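Filed under: Opinion / Household & Textiles

Jun 1, 2023
By the Fidley editor

Care labels should state what a garment weighs

Every garment sold in a regular store carries a small sewn-in label. It gives the fiber content, the country of manufacture, and a row of symbols for washing, bleaching, drying, and ironing. It does not give the dry weight of the garment. I think it should, and I think the omission causes more damage to clothes and machines than any wrong temperature setting.

Washing machines are rated by dry weight. So are dryers. The number on the door or in the manual refers to the mass of dry cotton the drum is built to handle on its longest program. The other programs have lower limits, often half or less, and these are listed in a table toward the back of the manual. Detergent packages give doses by load weight and water hardness. The user is therefore asked to work in a unit that none of the items in the basket are marked with.

In practice people load by volume. They fill the drum until there is a hand's width left at the top. This works for mixed cotton loads, because the rule was worked out for mixed cotton loads. It fails at both ends of the range. A drum that looks half full of denim can be over the limit for the program. A drum that looks packed with synthetic fleece can be well under it, and will then get twice the detergent it needs.

I weighed some of my own clothes last November on a Borkby kitchen scale, which reads in grams. One pair of jeans came to 733. A second pair, same labeled size, different maker, came to 947. The labels on the two pairs were the same in every symbol. On a short program with a low limit, the difference between four of one and four of the other is most of another pair of jeans. No one could find that out from the labels, and I would not have guessed it from handling them.

The usual objection is that weight varies with size, so each size would need its own label. Each size already has its own label. The size is printed on it. A maker who can print a different waist measurement on each run can print a different weight on each run. The pattern software used to plan the cutting already works out fabric area, and the mill supplies the fabric weight per unit of area. Multiply the two, add an allowance for thread and hardware, and the figure is good enough to load a drum by. A tolerance of plus or minus five percent would be fine. Textiles take up moisture from the air in any case, so more precision would be wasted.

The second objection is that people will not use it. Some will not. Plenty of people do not read the existing symbols either, and this is not treated as a case for removing them. The figure would mostly be used a few times, when someone buys a new machine or a heavy item, and after that the user would know what a safe load looks like.
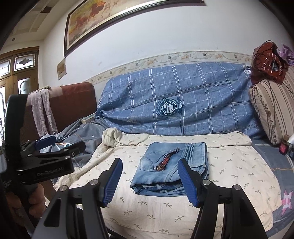
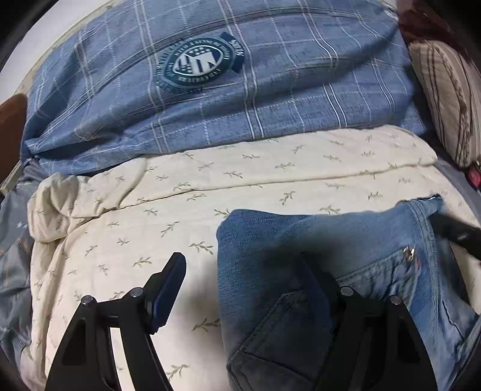
Where the missing number matters most

Spin balance is the first place. Horizontal drums tolerate an uneven load up to a point, then either redistribute or cut the spin speed. One heavy item washed with a few light ones is the standard cause. If the heavy item carried a figure, the instruction in the manual could be written as a ratio and followed. At present the manual for my machine, a Badness front loader, says to "combine large and small items." Size is the wrong variable. A bedspread can be large and light. A pair of jeans is small when folded and heavy.

Drying is the second. Sensor dryers measure conductivity across the surface of the load, and they end the cycle when the outer layers read dry. Thick seams, waistbands, and pocket areas hold water longer than single layers do. A thin woven shirt and a pair of jeans put in together will give an average that suits neither. The shirt gets overdried and the waistband comes out damp. A weight figure does not solve this on its own, but weight divided by size is a fair stand-in for thickness, and a user could sort by it.

Shipping and travel are a smaller point. Airlines set bag limits by weight, and packing advice is given in numbers of garments.

Shared laundries are a larger one. The coin laundry on Ait Brahim has 24 machines in three capacities, all signed by weight, and there is no scale in the building. Customers pick a machine by eye. A person who picks too large a machine pays for capacity they do not use. A person who picks too small gets a poor rinse and pays again. A scale by the door would fix it for that one building. A number on the label would fix it for every building, and it would cost the laundry nothing.

What I would put on the label

One line, in grams and ounces, below the fiber content: dry weight as sold. No symbol. The existing symbols are already past what most people can decode without looking them up, and a plain number with a unit needs no decoding. For sheets, bedspreads, and curtains the same line applies, and it is more useful there, as a single item can make up most of a load. For items under 40 grams – socks, underwear, handkerchiefs – I would make it optional.

It would be reasonable to start with denim, toweling, and bedding and leave the rest for later. Those three account for most of the overloaded drums I have had to unload.

I would also ask appliance makers to print the limit for each program on the front panel next to the program name. The two changes only work well together. Either one alone still leaves the user with half of a sum.

Comments (4)

dryside_up: Agree on the panel limits. Mine lists them on page 31 of a PDF. The quick wash is a quarter of the rated load and I ran it full for six years.

M.T.: You can weigh yourself holding the basket and subtract. Takes ten seconds. Not sure we need a law.

Fidley editor: M.T. – works for a full basket. Bathroom scales are poor at small differences, so it does not help with single items.

loomweight: Some denim brands already give fabric weight in ounces per square yard. Not the same thing as garment weight but it shows the mill number is there to be used.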